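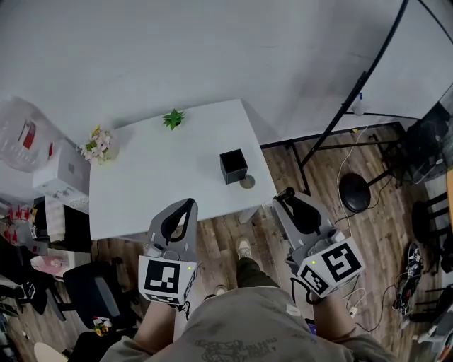

*White side table against the gray wall, plant and flowers at the back*

**Thread: Small white table, what would you leave on it?**

**drestau_dan** wrote:

I've got a square white table in the spare room and I'm trying to decide what stays on top. Right now it has the little spiky plant at the back, the vase of fake flowers in the corner, the black cube box, and the round metal disc lying next to it. My sister Vija says it looks finished. I say it looks like things got set down and stayed there.

I read one of those styling articles that says every surface needs something tall, something round and something "personal." I don't buy it. Opinions?

---

**ilgin_s** wrote:

That rule gets repeated because it's easy to write down. I've seen it on blogs for ten years and never with a reason attached.

Your plant and flowers are fine where they are. The box and the disc are both small and low and they don't do anything for each other. What's in the box?

---

**drestau_dan** wrote:

Nothing at the moment. It was going to be for keys, but the keys live by the front door and always will.

---

**R_Org** wrote:

Then it's an empty box on a table. Put it in a drawer.

Also, yellow and white fake flowers next to a living plant? Pick one.

---

**ilgin_s** wrote:

@R_Org Disagree. He's got a pale gray wall and a white table. Take the yellow away and that whole corner goes flat. I'd lose the disc before I lost the flowers.

---

**R_Org** wrote:

They collect dust and you can't water it off. I had a bunch from Zuserden that looked good until July and then looked like a waiting room.

---

**valdis.j** wrote:

You can rinse them in the sink. Takes 2 minutes. I don't get why people act like dust only lands on fake plants.

Dan, I'd worry about the rest of the room before the tabletop. You've got cords on the floor, a power strip out in the open, shoes by the chair, a stool on each side. You could put a museum piece on that table and my eye would still go to the white cable.

---

**drestau_dan** wrote:

Fair, but I asked about the table.

---

**valdis.j** wrote:

I know what you asked. I'm saying it's the wrong thing to fuss over.

---

**A_Lepik** wrote:

Going to half agree with Valdis. Run the cable along the wall and get the strip up off the planks. Sutix makes a cable tray that screws under a desk. Mine came with 13 screws for eight holes and no instructions, so I can't say I love it, but it's still up.

As for the bag hanging on the left over the cardboard box, is that storage or is it waiting to go out?

---

**drestau_dan** wrote:

Waiting to go out. It has been waiting a while.

---

**ilgin_s** wrote:

So you do have a drawer problem, or a getting-rid-of-things problem. Buying a tray won't fix that. I'd be careful with anyone in this forum who answers a clutter question with a product.

---

**A_Lepik** wrote:

It's a tray, not a lifestyle. He has cords on his floor.

---

**R_Org** wrote:

Has anybody asked if the table gets used? If he works at it, all four things go. If it's just there to hold a plant, leave it alone and stop reading articles.

---

**drestau_dan** wrote:

Mostly for folding laundry, some puzzles. I clear it off every time, and I'm getting tired of it.

---

**R_Org** wrote:

There you go. Plant on the shelf, flowers wherever Ilgın wants them, box in a drawer.

---

**ilgin_s** wrote:

Flowers stay in the back corner. You can fold a towel in front of a vase.

---

**drestau_dan** wrote:

Moved the box and the disc this evening. Leaving the plant and the flowers for now. Vija has already asked where the box went.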